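Mok – "Flovstead" Mini Album, Limited Vinyl Edition

Shop > Music > Vinyl > New releases

Label: Grurkwood
Format: 12-inch vinyl, one disc, 45 rpm
Edition: limited to 2,000 copies
Running time: 31 minutes
Status: pre-order, ships in July
Page updated: 12/7/23

Mok come back with their third mini album, and for the first time the band puts out a vinyl edition on the same day as the CD. "Flovstead" has seven songs. Five of them are new, one was released before as a digital single, and the last one is a live recording from the winter tour. All the songs were recorded in Poltedton, in the same studio where the band made their first demo.

The title track is a mid-tempo song with piano and two guitars. It begins very quietly, only voice and piano, and the drums enter after the second verse. People who know the band from their fast songs may be surprised in the first minute. The second single, "Night Bus to the Sea", is closer to the older style, with a chorus that is easy to sing together and a short brass part at the end.

Please note that the order of the songs on the vinyl is different from the order on the CD. A record sounds better when the loud songs are near the outer edge, so the band moved the title track to the end of side A and the live recording to the end of side B.

Side A
1. Night Bus to the Sea
2. Salt
3. Two Windows
4. Flovstead

Side B
1. The Letter I Kept
2. Small Weather
3. Salt (live, winter tour)
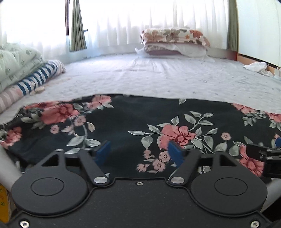 One customer asks whether the live version of "Salt" is also on the CD, and adds that the talking before the song was the best part of the concert and should please stay in. Another would like to know if the vinyl sounds much different from the download, because the first mini album was a little too loud for her taste.

To the first question: yes, it is on the CD too, as the sixth track, and the talking is there in both formats. It lasts 21 seconds. To the second: the vinyl was cut from a separate master with less compression. The download and the CD share one master. We have listened to a test pressing in our shop and the quiet parts have more space, especially in "Two Windows". On a small portable player the difference will not be big.

What is in the package

The record comes in a heavy card sleeve with a printed inner sleeve. There is a lyric booklet with all the words in the original language and an English translation, which was checked by the band. A download code is inside the booklet, on the last page. The code works for one person and it cannot be replaced if it is lost, so please write it down somewhere.

Every copy has a number stamped on the back of the sleeve. We can not reserve a special number. We received many requests for this with the last release, and the copies are packed at the label and not by us.
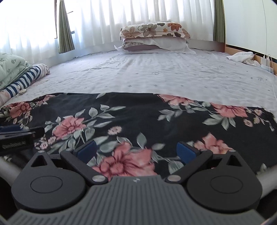
The first orders also receive a folded poster, size A2. The poster is the same for all shops and there is no random version. If you order two records, you will get two posters. When the posters are finished we will change the text on this page, and orders made after that come without it – the price stays the same.

Shipping

We send all records in a stiff box with corner protection. The disc is placed outside of the sleeve only if you ask for it, because then we must open the plastic wrap. To ask for this, write "open" in the comment field when you order. An opened copy can be returned only when the disc itself has a fault.

If your order contains other items, everything will be sent together when "Flovstead" arrives at our store. Customers who need the other items earlier should make two orders. We are sorry that we cannot divide an order after the payment.

Small differences in the color of the sleeve are possible, and a light mark on the edge of the box is not a reason for exchange. A warped disc is. In this case please send us a photo of the record lying on the turntable, seen from the side, within ten days after delivery.

Also available

"Flovstead" CD, regular edition, jewel case with 12-page booklet
"Flovstead" CD with live disc, four songs from the winter tour
Mok, "First Demo" cassette, second pressing, only a few left

The first mini album on vinyl is sold out at our shop and at the label. Grurkwood has said that a new pressing is possible next year, but there is no date yet. You can leave your email on the page of that album and we will write to you once, when it can be ordered again.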